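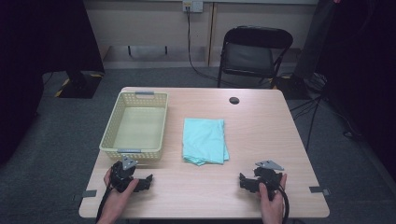
Asked by Mélanie Melnyk, Thursday, October 10, 2024
Household > Washing and fabrics

Towels still smell after washing, what am I doing wrong

Bath towels come out fine, dry fine, then the second they get damp again they stink. Sort of sour, like an old sponge. Wash them at 40 with everything else, liquid detergent and a good slug of softener. Moved flat in May and it's got worse since, no garden now so they dry on a rack in the bedroom. Machine is a Nirnier, came with the flat. Don't want to bin them, they were a present. Any ideas?

2 answers

Arnulfo Cusi
Stop the softener first. It coats the loops and the smell sits in there. Then wash them on their own at 60, powder not liquid, half a load at most. If theyre bad, soak overnight beforehand in oxygen bleach (colour safe one if they're not white). Mine took 2 goes.

Drying matters as much. Overnight on a rack in a shut bedroom is too slow. Window open a crack, gaps between them, fan on if you've got one. And don't leave them sat in the drum after, even a couple of hours does it in warm weather.

Also check the machine. Pull back the rubber seal on the door and have a look, mine was black. Wiped it out, cleaned the drawer, then ran it empty on the hottest wash. Filter too, put a tray down first or you'll get a wet floor.

olell_side_gate
vinegar. cup of it in the drawer, works for me. not with bleach obviously!! and shake them out before you hang them, 20 seconds each, they dry softer so you wont miss teh softener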